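A shoe rack for people who don't put their shoes away

I have been meaning to write about the shoe situation in our hallway since January, and every time I sat down to do it I ended up tripping over something on the way to the laptop. So let's do it now, while I'm motivated and have a cup of tea that's still hot.

We live in an upstairs apartment with a front hall the width of a bath mat (I'm exaggerating, but only a little). For years the system was a heap. Sneakers on the bottom, sandals on top in summer, boots on top in winter, and somewhere in the middle one half of the pair you needed. The good black lace-ups suffered the most, being the ones that only come out for weddings and job interviews and then get buried again. A small rack with three tiers, pale slats, black dress shoes first. That was the whole plan.

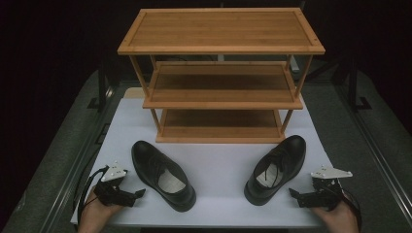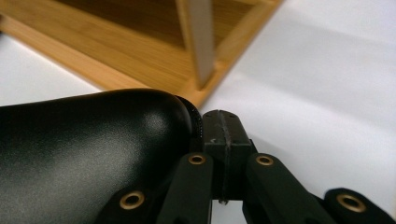 I looked at an embarrassing number of racks before settling on this kind. There was a metal one from Avero that I really liked in the store, all thin bars, very elegant, but the bars are spaced so that a narrow heel drops straight through and the shoe hangs there like it's been caught in a trap. I had one just like it in college and I'm not going back. Then there was a Gorkell cabinet with tip-out drawers, which looks fantastic in other people's houses. It sticks out further than you'd think, though, and our front door opens inward, so that was the end of the Gorkell.

Slatted wood is the thing I keep coming back to. Grit falls through instead of sitting there, you can wipe it down with a damp cloth, and shoes get some air underneath them. I also just like how it looks! The light color makes our hall feel a bit less like the inside of a closet, and when there's nothing on it yet it has that fresh, hopeful look that every organizing product has before you start using it.

Now, what goes where. I've changed my mind on this more than once. My first idea was to put the nicest shoes on the top shelf, since it's the one everybody sees. Lovely idea, lasted maybe a week. The top shelf is exactly at the height where a tired person drops mail, keys, gloves and half a bag of groceries, and I got sick of fishing coupons out of my loafers. So the dress shoes moved to the middle, where they're protected from above and still easy to reach, and the everyday sneakers took over the top. The bottom is for anything muddy or heavy. I slide an old baking tray under the rack when it's raining and empty it when I remember.

Toes in or toes out? I was a toes-in person my whole life, because that's how you naturally set them down when you walk in the door. The heels stick out toward you, you grab them with two fingers, done. Then I read a long argument about it in the comments under a Brophy catalog post (more than 300 comments, people have feelings) and tried toes out for a while. It does look neater. It also means turning every pair around, and we are not a household that turns things around. Toes in it is.

The laces were the other little project. If they hang down they get caught in the slats, and then you pull out one shoe and its neighbor comes too. I tuck them inside now, which takes a second and has saved me a lot of swearing. For the black pair I also do a quick once-over before they go back: brush off the dust, a dab of polish if the toes look sad, and newspaper inside if I've been out in the rain. Cedar shoe trees are probably better, and I have my eye on a pair from Kunov, but newspaper is free and I've got a stack of it.

One more thing about putting these racks together, if you're about to. Don't tighten the screws all the way until every shelf is in! I did ours on the living room floor, cranked everything down as I went, and had to undo 2 corners to get the last shelf to sit straight. It still rocks a tiny bit on our old floorboards, so there's a folded piece of cardboard under one leg. I keep telling myself I'll buy proper felt pads.

Next up is the coat hooks, which are currently holding four tote bags, an umbrella and no coats. If you have a hook arrangement you love for a really narrow hall, please tell me about it in the comments, I'm all ears.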